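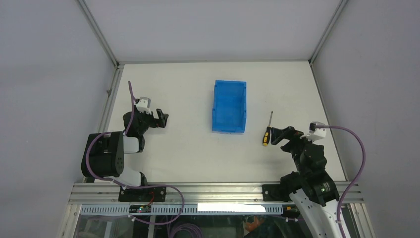 Ticket: right arm episodes dropping out of screwdriver-to-bin set
Opened: Sunday, October 6, 2024
Station: Brallier cell, two arms
Priority: high (training run is waiting on this)
Status: open, workaround in place

Problem
Task is pick screwdriver, put in blue bin, right arm only. Left stays folded at home. Recorder throws out episodes at the save step with "stream gap, right wrist". Operator sees nothing wrong during the demo, arm follows fine, then the episode is just gone. 276 recorded so far, 121 rejected. Way too many.

Setup
Bin toward the back of the table, right of center, empty at start. Screwdriver to the right of the bin, shaft pointing to the back, handle to the front. Start pose is right gripper next to the handle, fingers close to it. Recorder is Situm, teleop side is Inex. Same config as the February set, which saved fine.

Log

09:10 Restarted Situm, left Inex running. Did 3 demos. Two saved, one rejected. Same message.

09:35 Checked disk, plenty free. Not that.

09:50 Swapped the wrist stream ports in the config so left is on the right's port. Error still says right wrist. So follows the hardware not the port. I think. Config naming is confusing, somebody please double check me on this.

10:20 Ran 25 short episodes with right arm parked, no motion at all. Zero rejects.

10:45 Same thing but moving the arm by hand command, start pose to over the bin and back, no grasp. Rejects come back. Gaps always on the reach over to the bin, never on the way down to the handle.

11:05 Looked at the purple cable on the right wrist module. Goes out past the table edge in a big arc then down along the white link. My guess is it gets pulled when the wrist swings left. Left arm has its own loop down over the front rail but that arm isnt moving in this task so no comparison.

11:30 Reseated connector at the module. Ran the reach again. Fewer gaps, not gone.

11:50 Tried slower teleop speed. Helps a bit. Do not want to keep it, slow demos will not match the ones we already kept and the policy will learn two speeds.

12:40 Borrowed a longer cable of the same kind from the Görtz cell. Not fitted yet, need the arm powered down and somebody is still using the left one for home pose checks.

Workaround for today
- Put the screwdriver down closer to the bin, less wrist swing
- Keep handle toward the front, do not rotate it, we have enough rotated starts alredy
- Check the save message after every demo before resetting the table. If rejected, redo from the same start
- Tag everything from today "short_reach" so it can be filtered out

Do NOT lower the gap threshold in Situm to get the count up. It was tried on the peg set and the missing wrist views went straight into training, took about a week to find.

Still to do
Fit longer cable, rerun the reach test at full speed. If clean, go back to normal placement.
Look at the rejected episodes, table view might be ok even where the wrist stream has holes. Might be usable for the no-wrist baseline. Low priority.
Ask Inex support if their timestamps can drift when one arm is idle. Sent the logs, no answer.
Add a live warning on the operator screen when a stream drops. Finding out at save time is useless.

13:15 Left arm is free after lunch, will power down and do the cable then. Leaving open.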